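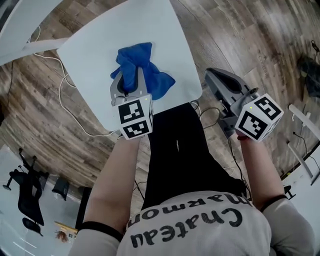
Issue 37

Home Food Garden Letters Archive

The fitted sheet and other grudges
By Youssra El Sherbiny
7 min read

I have been asked by several readers to write about folding, and by one reader, who signs himself "Wasley resident", to stop writing about soup. I can do both of those in one go.

My mother folded everything. Carrier bags became little triangles. Receipts were halved, then halved again, and lived in a tin. When she came to stay after I moved to Wasley she opened my airing cupboard, looked in for longer than I liked, closed it and asked whether I'd been unwell. The towels were in there by a method I would call pushing.

I've improved since, mainly out of spite. What follows is what I know, set down in the order it annoyed me.

Towels first, as they're the easy ones and you may as well start the afternoon feeling capable. Fold lengthways into three, then in half, then in half again, and put them on the shelf with the rounded edge facing out. My friends in hotel work do it this way and are smug about it. The rounded edge does look better, I'm sorry to say, and you can pull one out from the middle of the pile without bringing down the rest. If your shelf is too shallow for this, as mine is, you'll have to roll them, and then your cupboard will look like a spa for as long as it takes one member of the household to want the bottom one.

Tea towels I fold in quarters and iron only for visitors. I used to iron the lot. There was a stretch, the April I was between jobs, when I ironed dusters. I mention it so you know I have seen the other side and come back.

Napkins are the same thing with more pressure on them. My aunt could do a fan, a bishop's hat and something she insisted was a swan. I can do a rectangle. The rectangle goes to the left of the plate and everyone understands what it's for, whereas with the swan there was always a cousin who wouldn't take it apart and ate a whole lamb dinner with greasy hands.

Now, T-shirts. This is where families split. One lot fold flat and stack, in which case you wear the top three all year and the others become a sort of geological record. Then there are the people who file theirs upright in the drawer, like index cards, and will tell you so at parties. I went over to the upright lot last winter and must report that they're right, at least until laundry day, when half the drawer has gone and the rest lie down in sympathy. A shoebox lid wedged at the back helps. So does owning fewer T-shirts, but I'm not here to lecture, and I still have the one from the Wosano half marathon, which I watched.

Jumpers: fold, never hang. You know this. You've got one on a hanger at the moment with shoulders like a pair of door handles, and so have I.

Socks I will pass over. Pair them, ball them, leave them in a bag by the stairs for a month. We all get to the same place.

And so to the fitted sheet.

I've read a great many sets of instructions for folding a fitted sheet and they all go well up to the same sentence, which is "tuck the remaining corner into the others". The remaining corner. It's written as though the corner had been waiting nearby with its coat on. By that point I've usually got my hands in two corners, the third is inside out somewhere around my knees, and the elastic has begun to close over the whole business like a sea creature.

Here is the best I can do. Stand up. Turn the sheet inside out and put one hand in each of two neighbouring corners on a short side. Bring your right hand to your left and flip the right corner over the left one so they nest. Now run your free hand down the hanging edge until you meet the next corner, and put that one over the pair. Do the same with the last. You should now have all the corners on one hand, like a very disappointing puppet. Lay it on the bed, on the table, on the floor if you must. Tuck the elastic edges in until you've something with straight sides, then fold in three one way and in three the other.

It took me 16 goes to get one I'd show to another adult. I did them all on a wet afternoon with the radio on, and the Rirnura catalogue open beside me for encouragement, as their sheets come photographed in stacks so square you could build a garden wall with them. I rang the shop to ask how it was done. The young man said they came like that.

If all this fails there is the pillowcase method. Fold or crush the sheet as the mood takes you, put it inside its own pillowcase along with the duvet cover, and pat the pillowcase flat. On the shelf it passes for order. My neighbour has been doing it for years and I thought she was simply a better person than me until I had to borrow a spare set in a hurry.

Duvet covers don't need folding so much as negotiating with. Get someone on the other end. Walk towards each other, hand over your corners, go back for the new fold. It's the nearest I come to dancing these days. If you live alone, shut the top edge in a door, a tip that came from a reader in one of the early issues and that I've used ever since without giving credit. Thank you, whoever you were.

A word on where to do it. The bed is the usual choice and it's a bad one: it's low, it's soft, and the cat thinks you've made it for her. A table at hip height is kinder to your back. Clear it properly before you begin, or you'll find a smear of marmalade travelling round the family by way of a pillowcase. Do small things while you're waiting for the big things to dry. Stop when you start to mind.

As for the cupboard itself, I keep sheets by bed and towels by size, with the good tablecloth at the top where it can't be reached in a moment of enthusiasm. Muriithi's on the parade sell cedar blocks for the moths, up to seven in a bag depending on who's filling it. I put mine in the jumper drawer. I couldn't tell you what the moths think of them, though I've had fewer holes.

My mother came again in the spring. She opened the cupboard, ran a finger along the towels, and took out the fitted sheet, my good one, the one with the sides. Then she shook it open to see what size it was.

Letters

Thank you for all the replies about descaling kettles. Opinion was divided between lemon and vinegar, and one of you wrote in favour of moving house. Several people asked for the marrow chutney again; it's in the archive under "Gluts". If your copy of the last issue came through with the second half missing, write to me at the usual address and I'll send the rest, although I'm told it stood up well without it.

Next month: drawers that stick, and what I did to mine with a candle.

24 shares
7 comments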